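La ferretería de barrio aguanta

23 de diciembre de 2024

En Viter quedan 4 ferreterías donde todavía se puede comprar un solo tornillo. La más antigua, Varghese, abre a las ocho y media y guarda 496 cajones detrás del mostrador, muchos con la etiqueta escrita a mano. La clientela llega con la pieza rota en el bolsillo y pregunta si hay otra igual.

El surtido ha cambiado poco. Lo que más sale son tacos, bisagras, arandelas y juntas de grifo. 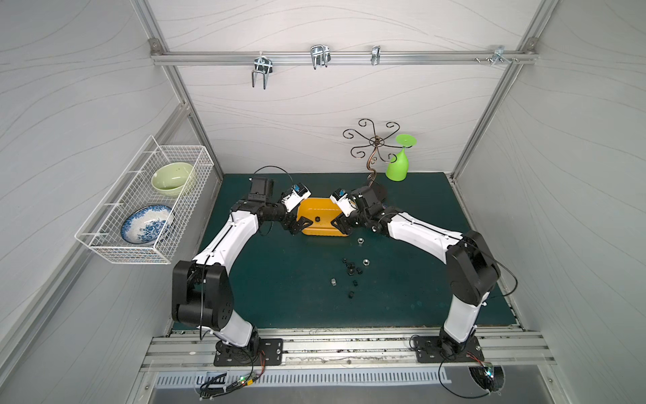
¿Por qué sigue vendiéndose la tornillería suelta?

Porque la mayoría de los arreglos domésticos piden una o dos piezas, y en las grandes superficies la bolsa más pequeña suele traer 35.

El margen es escaso. Una tuerca deja unos céntimos, y el alquiler se paga con las copias de llaves y la pintura. En Wosell, la tienda de la calle Ruleck, hacen hasta 200 copias al mes, y en junio, cuando empiezan los alquileres de verano, la máquina apenas se apaga. El local cierra a mediodía y vuelve a abrir a las cinco.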